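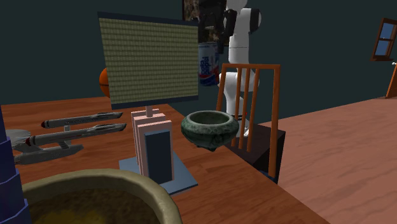 The practice room, with the arm waiting behind the chair and a Pepsi can among the clutter. All of it is simulated.

My shed is three metres long and it leaks, so when I decided last February that I wanted to build a robot arm I had to be a bit clever about where I did it. The answer was the Nilldale workshop, a shared place behind a tile showroom where you pay your subs, get a shelf and a key, and learn very quickly whose soldering iron you mustn't borrow. I've got the bottom shelf. It's full of motors.

The arm is called Jikden (my daughter named it, and won't say why) and so far it exists in two forms. There's the real one, bolted to a bench, which can lift a mug and then sulks. And there's the one on my laptop, living in a made-up room with teal walls and a wooden floor that's a good deal smarter than my house. The laptop one has a much better gripper. It also never trips the workshop fuse, so for the past few months it's had most of my attention.

I didn't come up with the virtual room idea on my own. Ye-seo Son has the bench next to mine and has been building robots since she was at school, and she watched me drop a real tin of beans on a real servo one evening and asked, very kindly, whether I'd thought of practising first. She lent me a room file she'd been tinkering with and I've been fiddling with it ever since. You can fill it with anything! I meant to start with plain cubes, like a sensible person, but I got hold of a big folder of scanned household things and lost a whole weekend to it. Model starships, bowls, basketballs, plants – in they all went.

The mess is useful, as it happens. My kitchen table is never clear, and an arm that can only manage one can on a bare board is no good to me. So I shuffle things about between runs, swap the cans, stick something tall in the way, and see how the arm copes with coming down from above into a crowd.
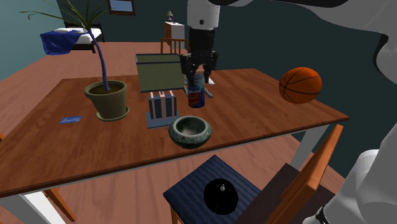 Getting the height right took me ages. I'd measured the arm from the wrong joint, so every approach was out by 3 centimetres, and I spent two weeks blaming the software before I went back to my own notes and found the sum done in biro on a parking ticket. Once that was sorted I set up a proper batch of 300 goes and left the laptop running overnight with a tea towel over the screen. I came down in the morning like a child at Christmas. The log file was empty and the last line said 404. It had been looking for a can I'd renamed.

The second attempt at a batch went better. I won't bore you with every number, but I've now logged 1,332 tries at picking things up, and I've watched far more of them than is good for anyone. Upright cans I'm happy with. Cans on their side are another matter. They roll if one finger touches before the other, and the gripper has to be lined up with the can's length before it closes. Ye-seo told me to stop thinking about the hand and think about the wrist, and she was right, annoyingly. I added a little pause with the fingers either side so that I could check the angle before letting it squeeze.
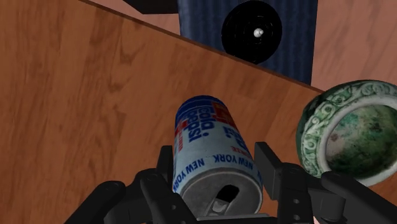

Fingers open on either side of a can on its side, with the green bowl close by on the right.

Money, as people always ask. The software side has cost me nothing apart from electricity and biscuits. The real arm is where it goes. I bought the first set of motors second-hand from a chap in Evusstead who was clearing out his garage, and two of them were dead, and I've since replaced the others as well, so I could have saved myself the drive. The brackets I cut at the workshop. If you're thinking of having a go, do the virtual bit first and buy the motors last. I did it the other way round.

I'm making new fingers for the bench arm at the moment, with flat pads, and the left one keeps cracking at the same screw hole. Ye-seo reckons I should print it lying down. I've got it on the machine tonight.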